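Tosent Dinner Plate, Slate Blue

Item 1742 - sold singly or in sets of 6

I've been eating off one of these every day since May, so I'm a bit biased, but this is the plate I'd keep if I could only keep one. The blue has some gray in it and a hint of green, depending on what the light is doing, and the glaze is matte enough that it doesn't glare at you over breakfast. I set it on pale wood at home and I never get tired of the two together!

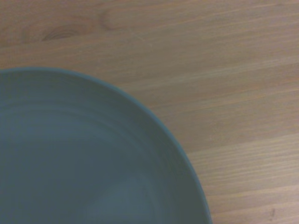

Rircombe Kitchen & Table - Tableware Department

Run a finger from the rim toward the middle and you'll feel the faint rings in the clay. I love those. They catch a little light and give a plain plate something to look at, with no pattern to fight with your food. The rim is raised and just slightly darker than the rest, and the inside dips down gently from there, so a saucy pasta stays put (soup is asking too much, get the bowl).

A few practical things people ask me at the counter. Yes, it goes in the dishwasher. Yes, it goes in the microwave, though the rim gets hot if you leave it in for long, so grab a towel. It stacks well too - I've got six in a cupboard that was never meant for six of anything. The underside has a smooth foot, but I'd still lift it off a nice table and not drag it.

The color varies a little from one firing to the next. If you're adding to a set you already own, tell us when you bought it and Hae-won Na in our stockroom will try to match the batch. She has a very good eye, much better than mine, and she'll tell you if she can't find a close one.

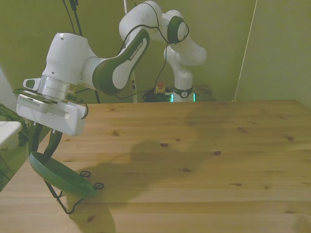

Serving pieces are where I'd go next if you already have your plates. The Breler range sits nicely beside the slate blue, and so does the Yin, which is plainer and a bit heavier in the hand. I'd mix in some green if you're feeling brave. A dark green oval like the one by the black wire stand looks great against knotty pine, and those curly loops on the stand are just fancy enough for a table that's otherwise pretty simple.

Price: $34 per plate
Material: glazed ceramic, matte finish
Color: slate blue
Care: dishwasher and microwave safe, no oven use
Gift wrap: free on sets, ask at checkout
Delivery: up to 2 weeks for full sets, singles usually go out sooner

Page updated Aug 21, 2020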